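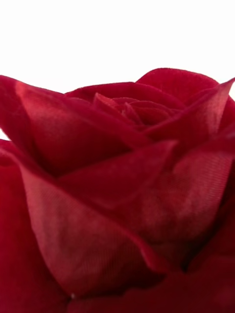
Drawing badly, every day, since June

February 10, 2022

My bus ride to work takes 11 minutes if the lights are kind, and that is where most of my drawing happens now. The rest happens at the kitchen table while pasta boils. I mention this because a couple of you wrote after my last post asking how I "found the time," and I have to laugh a little, because I haven't found any. I just draw in the gaps where I used to look at my phone, and it has been the best thing I've done for myself in years!

Some background for anyone new. I didn't draw as a kid, or at least not past the age when everyone stops. I was told (kindly) that I was more of a words person, and I carried that around for three decades like a library card. Then last June I was stuck in the waiting room of a tire shop with a free pen and the back of a receipt, and I drew the coffee machine. It was a terrible drawing. The machine looked like it was melting, the cup was bigger than the spout could ever have filled, and I gave up on the buttons completely. But I'd looked at that coffee machine harder than I have ever looked at anything, and I wanted to do it again as soon as I got home. So I drew the toaster.

By the end of that week I'd drawn the toaster enough times that my husband asked if it was going somewhere.

I kept at it through the summer on printer paper, and in the fall I signed up for the evening course at the Pons branch library, taught by Lise Simard. Lise is the kind of teacher who stands behind you for a long time without talking, then says one thing, and the one thing is worth the whole fee. Her first one thing to me was "You're drawing the word." I had no idea what she meant. I was drawing a chair. She turned my chair upside down on the desk, went off to help someone else, and left me to it.

If you've ever tried this you'll know how strange it is. A chair the right way up is easy to fake, since you know it has four legs and a seat and a back and you put those down in order. Upside down it becomes a bunch of slanting lines with odd shapes caught between them. I drew the shapes between, flipped the page around, and there was a chair. A real one, a little wobbly, but you could have sat on it! I made a noise that I'm told carried into the periodicals section.

We spent the next several classes on those in-between shapes. Homework was to draw only the gaps: between the handle of a mug and the mug, between the slats of a blind, between somebody's elbow and their side. I still do this on the bus. Passengers holding the overhead rail are wonderful for it, all triangles.
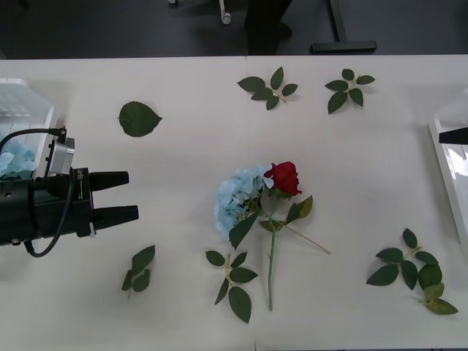 Shading is what I've been working on since Christmas, and it has pretty much taken over my brain. For months I shaded by scribbling on one side of a thing until it looked dirty. Lise's view is that beginners are so busy with the object that they forget it's resting on something, and that the shadow underneath does half the work. A white table is the best practice ground for that. Put some artificial flowers and leaves down on one, spread well apart, and look at the white near them, where it goes a soft gray. It's so pale you could miss it. Leave that gray out and your leaf floats in space like a sticker. Put it in with the side of a hard pencil, barely touching the paper, and the leaf lies down. I did this over and over one evening and every single time I got a small thrill, like a card trick I was performing for myself.

The mistake I keep making is going too dark too early. I get excited, I press, and then I have nowhere left to go. Reginald Obi, who sits across from me in class and draws better than I do by a mile, starts with the lightest tone over almost everything and doesn't touch the real darks until the last few minutes. I've been copying him shamelessly. He also squints, a lot. Squinting blurs out the detail and leaves you with big patches of light and dark, and if the patches are right then you can be pretty sloppy about the rest. I now squint at everything. I squinted at my dentist.

OK, supplies, because people always ask and I love talking about it. You need so little! I have the following:

Two pencils, both Ritex, one hard and one soft. I bought a tin of the full range in the fall and I use the two. The others are very handsome in their tin.

A Plomow sketchbook, the small one with 108 pages and the gray cover. It fits in my coat pocket, it opens flat, and the paper has a bit of tooth without eating the pencil. I'm on my second. The first one has a coffee ring through the middle pages that I've gotten quite fond of.

A putty eraser, which you can squash into a point and dab at things. It picks up pencil so gently that you can draw with it, pulling light back out of a gray patch. It also collects cat hair.

All of it came from Skovonico, the art store behind the bus station, and the entire haul minus the silly tin cost less than a pizza. Go on a quiet morning and they'll let you scribble on the test pads for as long as you want. I've spent longer in there than I would admit to my husband, who reads this (hi).

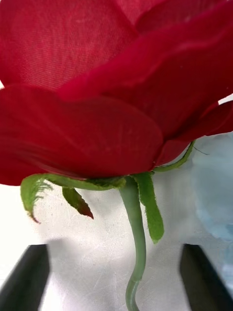
What I'd skip, at least at first, is anything that promises to make it easier. I bought one of those viewfinder gadgets with the grid and used it maybe twice. A pencil held out at arm's length with one eye shut does the same job, and you get to look like an artist in a cartoon. I'd also skip the drawing videos where a gorgeous eye appears in four minutes. They're lovely to watch and I learned nothing from them, and they made me feel bad about my toaster.

The hard part for me has been hands. I can't do hands. I've drawn my own left one (holding still, being patient, doing its best) more than any other subject, and it comes out as a glove or a bunch of carrots. Lise says to block it in as a mitten first, one big simple shape, and cut the fingers out of it afterward. That's helped. The thumb is still attached somewhere no thumb has ever been. I'm going to spend all of next month on it, and I'll post the results, even the carrots.

Faces, oddly, I'm enjoying more. I have zero hope of getting a likeness, so I'm relaxed, and being relaxed makes the lines so much better. My sister says the one I did of her looks like our uncle. She's right, it does, and I think that's sort of amazing – I didn't know they had the same forehead until my pencil went and found it.

I've also started going back to the museum in town, which I'd visited maybe twice in all the years I've lived here. They let you sketch in the galleries as long as you stick to pencil. The first time I went I was so self-conscious that I drew a fire extinguisher in the corridor. Now I have a bench I like, in front of a dull brown landscape that I walked straight past before, and I've fallen hard for that painting. There's a gate in it done in what must be five strokes. Five! I've tried to copy that gate on every visit, and mine always ends up with far too many lines and looks like a fence that lost an argument.

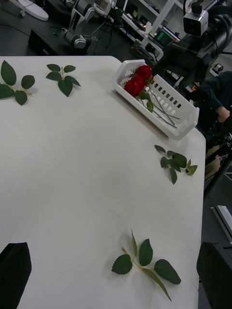
A reader asked whether I show people my sketchbook. Yes, now, and for a long time no. What changed was a class where Lise had us all leave our books open on the desks and walk around the room. I was dreading it. Then I saw that every book had the same stuff in it: starts that went nowhere, a page with a single good ear, a dog with its back legs missing because it got up and left. I came home and left mine on the coffee table, and it's been there ever since. My nephew has added a dinosaur to one of the pages and his shading is very confident.

The spring course starts in a few weeks and it's going to be ink, so no erasing. I'm thrilled and scared in equal amounts. I've been practicing with a ballpoint on the bus to get used to it, and yesterday I drew the whole back of the driver's seat, plus a man's hat, without lifting the pen once. The hat looks like a pie. I'm keeping it.

If you've got a pencil and have been meaning to try, draw whatever is next to you right now and then tell me in the comments what it was. I'll go first: a stapler, with a really nice shadow.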